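Zirkell Publishes Bread Roll Comparison of Volico Hand and Lenihan Gripper, Says Neither Is Ready to Recommend

VOSEO - Zirkell, an independent test shop for robot hands and controllers, today released results from its November comparison of two end effectors sold for light food handling. The short version: both makers' brochures promise more than our table showed.

The task was plain. A two-arm setup had to pick up bread rolls from a cutting mat and put them in a bowl. Zirkell chose rolls after reading one too many sales sheets that used foam blocks.

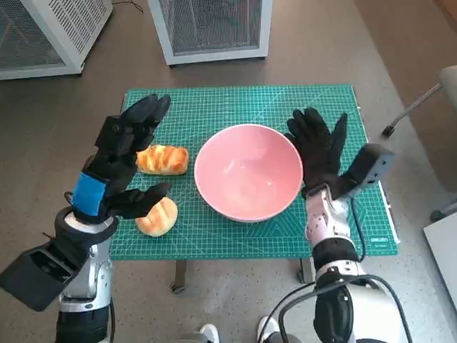 Bread rolls and the pink bowl on the test table, with both arms raised.

Volico advertises a 95 percent pick rate for its gloved hand. Zirkell ran 15 trials and logged 11 clean placements. That is a small sample and we would not hang a purchase on it, but it is a long way from the brochure. Volico has told us its number came from a tuned controller. Buyers should ask for that controller, and for the test log that goes with it.

The Lenihan gripper was run on the same table with the same scoring. It placed fewer rolls cleanly, though it marked the crust less.
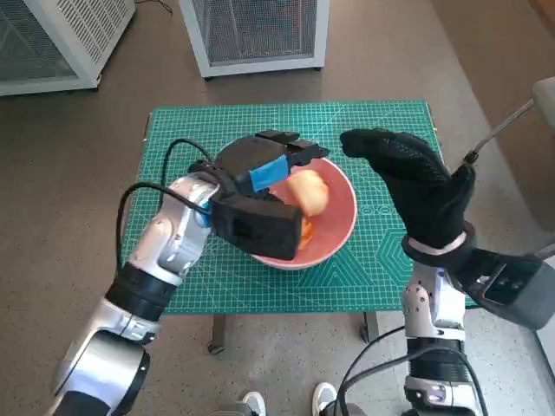
Lenihan's claim of "no setup" did not hold up either. Our staff changed the grip force settings 2 times before the first scored trial, and the manual gave no starting values for soft goods. We have asked for a corrected manual.

Zirkell also looked at wrist cameras, which both firms sell as an extra. A close view helps an operator judge where the fingers meet the crust.
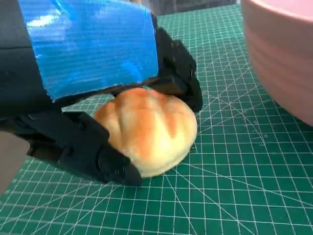

Whether it helps the controller is another matter. We saw no gain in placements with the wrist view switched on, and the added cable had to be watched on every reach. At current prices we would leave it off the order until someone shows better numbers - ours or anyone else's.
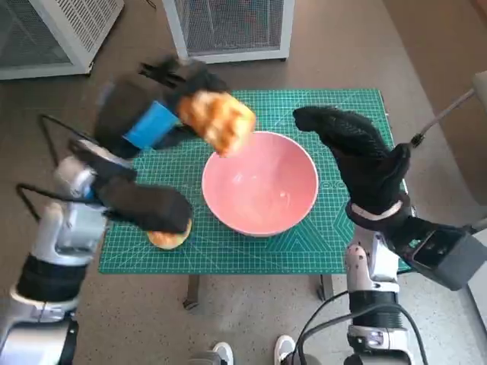
What Comes Next

Zirkell will repeat the comparison with a longer run and the vendors' own controller settings, if they supply them. Trial logs are available on request from the Zirkell office in Voseo. Zirkell bought the Lenihan gripper at list price. The Volico hand was a loan and goes back after the second round.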